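## Part 4: Fitting the underblanket and pairing the controller

Right, so by now you should have the Zidow unpacked and the two cords untangled (took me ages, those little wire ties are a menace). I've set up a fair few of these for the guest rooms at Asmont and I do it in the same order every time. Strip the bed back to a smooth, flat cover before you start, and have a feel across the middle for any dips.
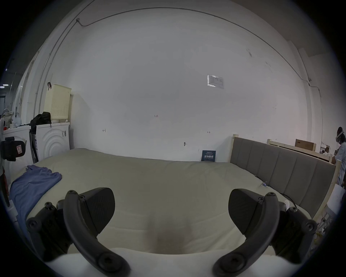

*Photo: Janaka Pramanik*

1. Lay the underblanket out with the cord sockets at the pillow end. The label goes face up. I've done it face down, and you'll be pulling the whole lot off again, trust me!
2. Hook the elastic straps under all 4 corners of the mattress, head end first. Snug is good, but don't stretch it so far that the heating wires pull into ridges.
3. Smooth it flat with your palms, working from the centre out. Any fold you can feel needs to go.
4. Push each plug into its socket until it clicks, then run the cords down the sides, well clear of the bed frame.
5. Switch on at the wall and hold the power button for 4 seconds. The display shows 968, the pairing code, and then drops back to a zero.
6. Set it to low and leave it for around 24 minutes with the doona on top. Slide your hand underneath and check for even warmth, right to the edges.

> **Caution:** Never use it folded, bunched up or damp. Switch it off at the wall before you make the bed, and don't pin anything to it.

**Note on washing:** unplug both cords first, then cold gentle cycle and line dry in the shade. I do ours once in June when the cold really sets in and again when it goes back in the cupboard. Roll it for storage, please, don't fold it!

Anything else that lives on the bed (throws, spare cloths, the cat's rug) comes off while you're testing, or you'll get a hot patch under it and think the blanket's faulty.
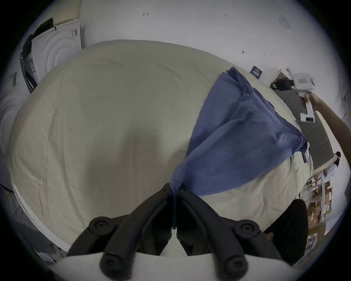

Pathirana wrote in to say that the display on theirs kept flashing after step 5, and that swapping the left and right plugs fixed it straight away. Good tip, and worth trying before you ring the shop. If it's still flashing after the swap, switch off at the wall, unplug both cords and leave it off until it's been looked at.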